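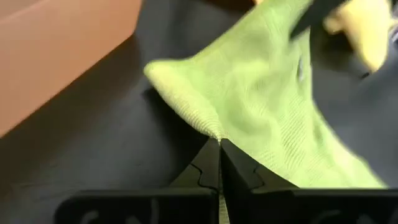
4.3 Setting up grasp detection for soft items

The Vultosby grasp monitor decides whether an item is held by comparing finger position with motor current. With rigid parts the default profile is sufficient. Knit and woven items compress almost to nothing between the fingertips, so a good grasp and an empty close can report nearly the same position. Use the procedure below to create a separate profile for textiles.

Before you start, complete the wrist camera calibration in section 3 and confirm that the controller is in Manual mode.

1. Open Tools > Grasp Monitor > Profiles and select New. Enter a name without spaces.

2. Set Item class to Soft. The Width check field is grayed out and the Current check and Wrist image check fields become available.

3. Run Empty Close. The gripper closes four times with nothing between the fingers and stores the baseline. Keep hands and cables clear.

CAUTION: Do not run Empty Close with an item in the gripper. The baseline is written without a prompt and replaces the previous one.

4. Place a test item on the work surface and jog the gripper down until the fingertips are on either side of a fold. Select Close and Hold.

5. Set Closing force to 30 percent. Increase it in small steps if the item slips during the lift. High values can mark fine knits.

6. In the Wrist image check panel, draw the region of interest over the area just beyond the fingertips. Leave the fingers and the gripper base outside the region – they look the same in every image and lower the sensitivity of the check.

7. Select Learn Item, then lift. The software compares the region before and after the lift and stores the difference as the reference.

8. Repeat steps 4 to 7 for each color of item you intend to handle. Dark items on a dark surface need their own reference.

9. Select Save, then Activate.

Note: The wrist image is sampled during motion by default, and some blur in the fabric is normal. If the check returns UNSURE on most lifts, set Sample point to After settle. This adds a short pause to every cycle.

Note: Other objects inside the region can be learned as part of the item. Clear them away or make the region smaller before step 7.

Error 33 (baseline missing) means that the profile was saved before step 3 was completed. Delete the profile and start again – the baseline cannot be added afterward.

Profiles exported from Drarkthorpe controllers can be imported, but their image references are dropped. Repeat steps 6 to 8 after import.

Section revised December 10, 2020, K. Štěpánek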